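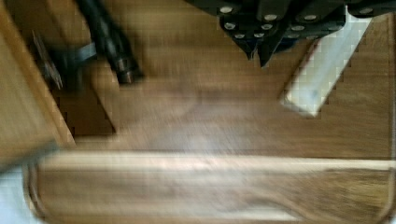 Cutting board log, December, started a little after 9 in the morning with coffee in hand

Second go at the big brown board, the one with the juice groove. I do love this board and I'm glad we didn't give up on it. Sanded the face again at 200 (should have stopped there last time, I got carried away) and then spent far too long on the groove with paper wrapped around a dowel. The long straight run is easy. The rounded corners are where the old oil collects and gums up the paper, so go slowly and change it often.

Weighed before oiling: 1,085 grams more than the Claneck board, so please, two hands when you lift it off the shelf!

First coat was the Pisharody oil, thin, wiped along the grain. The darker streaks always come up so nicely with it. Left it roughly 44 minutes and buffed. Fovex wax goes on tomorrow, if the rag tin has anything decent left in it.

While I was at it I looked over the black-handled knives too. The rivets want a proper wipe around the edges, old flour gets in there. Soft toothbrush, hardly any water, dry right away. Don't park them on the board once the wax is on.

Still to do: rubber feet, and ask Remix about more dowel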